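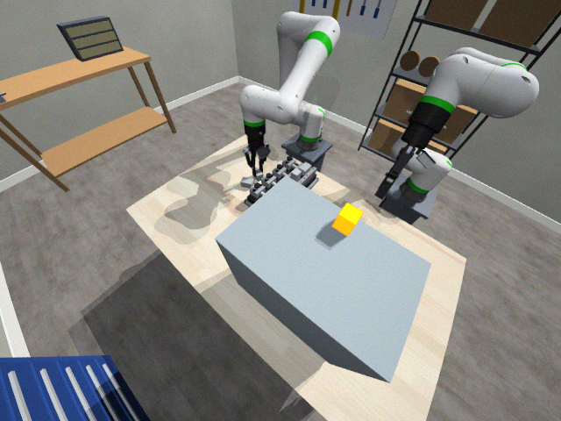

Rupert Imhof: did you try lowering the sim step before touching the gains? Last year's team had the cube sliding off the block every run and it was the step size, nothing to do with the arms. Also which branch are you on, the log you attached doesn't say.

Status: open
Component: two-arm sim, cube handover task
Branch: courtois-fix (sorry, should of put that in the first post)

Reply to Rupert. Step was 6 ms. Have not touched gains. Halved it, reran, log below.

Original problem again for anyone just joining. Student project, the Plilport task. Right arm is supposed to pick the yellow cube off the top of the big block, pass to left arm, left arm puts it down by the fixture. Right arm goes to pre-grasp, starts down, then planner throws "goal in collision" and everything stops. Happens on my laptop and on the lab machine. Worked before the November merge.

Tried so far:

- Restart sim. No change.
- Clear planner cache. No change.
- Old Zeko config from the shared folder. Worse, left arm won't even leave home pose. Put the new one back.
- Planner timeout from 855 ms up to 2000 ms. Same error, just takes longer to get there.
- Half step size (Rupert). Same error. Sim runs slow now, fan going like crazy.
- Left arm parked out of the way, right arm alone. SAME ERROR. So not arm vs arm.

Log, half step, right arm only:

10:42 load world ok
10:42 load right arm ok
10:43 plan to pregrasp ok
10:43 plan to grasp FAILED goal state in collision
10:43 pair: finger_r2 / block_main
10:43 retry x6, same pair

So it thinks the finger is inside the block. On screen there is clearance at the grasp pose, I zoomed right in and checked from both sides. Either the collision shape is bigger than the drawn one or the block is sitting at a differnt height in the planner than in the viewer.

Rupert Imhof: second one. Print the block pose from the planner scene, compare with the world file. Do z first.

Did that. World file and planner scene do not match. Planner has the block 50 mm higher. x and y are the same, rotation same. Cube height matches the world file, so as far as the planner knows the cube is buried in the block.

Found it I think. Neder export script puts the block origin at the bottom face now, used to be the center. Courtois loader still adds the half height on top. Somebody changed the one in the merge and not the other. Cube comes in from a separate file that doesn't go through the export, which would be why it's fine.

Fix: took the offset line out of the loader. Did not touch the export script, the other group uses it too.

Rerun, step size back to 6:

11:20 plan to pregrasp ok
11:20 plan to grasp ok
11:21 grasp closed, contact both fingers
11:21 lift ok
11:22 plan to handover ok
11:22 handover FAILED left gripper timeout

OK so the collision is fixed. Handover is a new one. Left gripper gets the close command and never reports back. Could be that I parked the left arm by hand and its controller never got switched on again, will check after lunch.

Rupert Imhof: open a separate ticket for the gripper timeout please, and put the offset thing in the readme or it'll bite the next team. Leave this open till somebody else has run it on the lab machine.

Will do. Pushed the loader change to courtois-fix. Readme not done yet.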